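17 Oct 2026
By Telmo Cantero

The week our little town believed the bakery was poisoning people

I've been meaning to write this one up for ages, and a rainy afternoon with a pot of tea has finally done it. Some of you will remember the Cordero business. Some of you will have shared the post! I did, so I'm hardly in a position to wag my finger at anybody, and I'd like to say so up front before I get going (you know how I get going).

For those who live elsewhere, Cordero is the bakery on the corner near the old rail yard in Prorkby. Good rye, very good cinnamon buns, terrible parking. One evening last December a message went up in the neighbourhood group saying that a boy had been taken to hospital after eating one of their custard tarts, that the health inspector had found rat bait in the kitchen, and that the owners were keeping it quiet. There was a picture of a clinic bracelet on a small wrist. It was a heartbreaking picture, and I had passed it on to my sister, my curling team and two old workmates before I'd even taken my boots off.

By breakfast the post had 258 shares. By the next night it was 1072, in a town where you can't get that many people to agree on a colour for the library doors. A fellow who runs a music page out of the city picked it up and told his followers to "make them famous," and after that the phone at the bakery rang until they unplugged it.

I went by on the second day for my usual loaf, feeling pretty smug about being brave enough to eat it, and the place was dark. Anselmo Mendonça, who'd been baking there nine years, was sitting in his car out front with the engine running. He rolled down the window and we talked a bit about the snow. Neither of us mentioned the tarts. I've thought about that conversation more than almost any other I had that winter — I could have said I was sorry, and I talked about my snow tires.
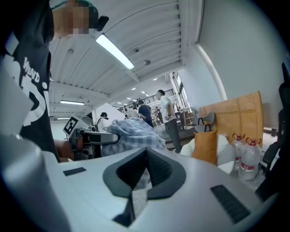 What had happened

The boy was real, thank goodness he's fine, and he'd never eaten a thing from Cordero. He had an allergy to cashews and had got into a bag of trail mix at a birthday party on the other side of town. His aunt posted the bracelet picture to ask for good wishes. Somebody copied it. Somebody else, whose name I know and won't put on here, added the bakery because she'd had words with them over a cake order, and the rat bait came in from a third person entirely, who said she'd "heard it from someone at the inspector's." The inspection sheet was taped up in the bakery's front window the whole time. It was a pass, and I must have walked by it a dozen times on my way in for buns.

The boy's mum wrote a long and very patient correction on the fourth day. I went back later to see how it had travelled, and it had been shared nine times. I was one of the nine, so there's that.

The part I'm still chewing on

I don't think the people who passed it along were cruel. My sister isn't cruel. She has grandkids and she saw a little wrist with a bracelet on it, and so did I. But we'd have asked more questions about a used canoe. When I wrote to the fellow with the music page, he answered quite quickly, and he was polite, and he told me he'd taken it down as soon as he heard. He had, too. He just hadn't put anything in its place, so his followers went on thinking what they thought.

The bakery stayed shut for around three weeks. They lost the Christmas orders, which for a place like that is the heating bill and then some. They did open again in the new year, and there was a lineup the first morning, partly guilt I expect, and I stood in it with my toque pulled down and bought far more shortbread than two people can eat. I did say sorry to Anselmo that time. He said, "You want it sliced?" and I said yes please.

He's moved on to a job with his cousin down the highway now, and the new fellow is a bit heavy-handed with the caraway, but the buns are the same as ever. If you're passing through, park behind the hardware store and walk over. It's quicker.

Recent posts
The Skernari bridge closure, and who told us what
My mother's butter tarts, with the argument about raisins
Letters page: your replies on the Brillow flyers
A slow drive up the lake road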